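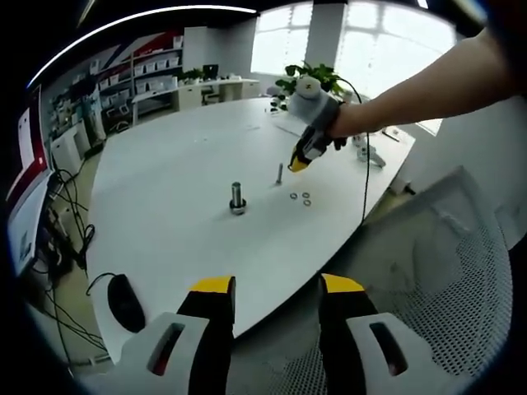 Deepika Kartha wrote to me last night that I should stop reading interviews with actors, that they all say the same modest things and mean none of them. I have thought about it the whole day and I want to answer in a thread, because one reply is too short.

The interview in question is the one with Sowmya Suvarna, from the series Clutitz. She plays the older sister, the one who sells the boat. I had watched the complete first season before I learned that she did not speak one word of the language on her first day of shooting.

She says in it: "I learned my lines like a song. I knew where to be sad before I knew what the word was." Deepika thinks this is a prepared sentence. Maybe yes. But I learned English partly from television and I know exactly the thing she describes.

In my case it was a hospital drama. I could say "we are losing him" with perfect feeling at the age of 11, and I did not know who was lost or where he went.

So, episode 9. The kitchen, the father comes home, she says only "you ate already." I went back to it after the interview. She waits a little too long before "already." I believed it was an acting choice. Now I think maybe she was finding the word. It is still the best moment of the season for me.

Willy Timmermans replied under my first post that the pause was the director's idea and it is written in the script. I have not seen the script, Willy, so if you have a page please show it to me. I will correct the post.

What I liked in the interview, and Deepika did not: she was asked about the prize she lost in May. She said she was angry for two days and then her mother called to ask if she could have the dress. There was no speech about how it is an honor only to be nominated.

What I did not like: the journalist spends four paragraphs on her salad. I don't need to know about the salad. I also don't need to hear again that she is "surprisingly small in person." Small compared with what? She is a person of normal size on a screen of 51 inches in my living room.

Also the headline says she "opens up about romance." She does not. She was asked about Gerasimos Bakalis, and she said he is a good colleague and he drives too slowly. This is everything. From this they made a headline.

About Bakalis, many people ask me if I will write something on his new film, Salian. I saw it on Sunday. He is good in it and the film is too long. He has a mustache which I could not get used to. When he sings at the wedding I wanted to leave, and then he stopped singing and I stayed.

I forgot one thing about the language. For season two she did not use a coach. She went to live in Lirkham, above a bakery, and asked the neighbors to correct her. According to the interview an old woman there corrected her so often that she used this woman's voice for the scene in the bank.

If you remember the bank scene, you know it. "I have stood in this line since you were at school." My husband says this to me now in the supermarket.

Deepika has answered again. She says that I am easy to charm. She may be correct. I was also charmed by the first Clateson film and I defended it to everybody, and last winter I watched it again and turned it off after 22 minutes.

But I don't agree that a modest answer has to be a false one. Some of these people work with the same journalists three times in a year, in a hotel room, and the questions are the same. I would also repeat myself. I repeat myself at work to far fewer people.

Bindu Krishnan asks where the interview can be read. I have the paper magazine from the train station, so I can't give a link. The part about Lirkham is on the last page, after the perfume advertisement, and it is easy to miss it.

A correction to the post about episode 9: Willy sent me a page, and there is a "(beat)" before "already." So it was in the script. Thank you, Willy. I leave the post up with this under it.

Although "(beat)" does not say how long, and she takes a very long one. I will watch it again tonight, with my husband, who has an opinion on the father also.

Season two comes back on January 9, 2020 for those who missed it, two episodes together. Please don't tell me in the replies what happens with the boat, I have still the last one to see.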